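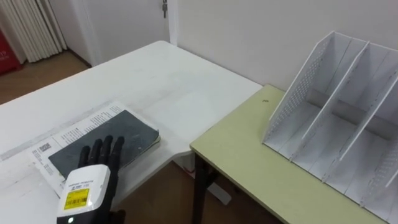

Safety notice: Brosholm hand and wrist unit, loss of grip release

Fetora has issued this notice to all operators of the Brosholm hand and wrist unit following a fault reported in July by our test site at Brikley. Under certain conditions the fingers may fail to lift after a release command and may continue to press on the object beneath them. The fault is most likely in flat handling work, where the extended fingers rest across a book or folder on a table, as the right hand does on the dark grey cover lying over a printed sheet. Units in this group can be recognised by the white wrist housing, and the serial number should be checked against the list held by your supplier before further use.

Cause

The fault was traced to the finger position sensor. When the fingers stay in light contact with a flat surface for longer than eight seconds, the sensor may report that the hand is already open. The controller then ignores the release command. If the arm is moved at this point, the object may be dragged or dropped, and a person's fingers may be trapped against the table.

Units affected

A total of 1,207 units were supplied with the sensor concerned. Units fitted with the Karagiannis replacement sensor are not affected.

What operators should do

Stop all unattended work with affected units.
Keep hands clear of the fingers until power to the arm has been switched off.
Do not pull an object from beneath the fingers — switch off at the main control and wait for the joints to relax.
Install controller update 4 before returning the unit to service.

The indicator light on the wrist does not show this fault and must not be taken as a sign that the hand is safe to approach.

Replacement sensors are supplied free of charge and must be fitted by an approved engineer. Requests should be addressed to Issa Awad, Product Safety. Technical questions about the update may be sent to Do-yoon Cha, Controls Support.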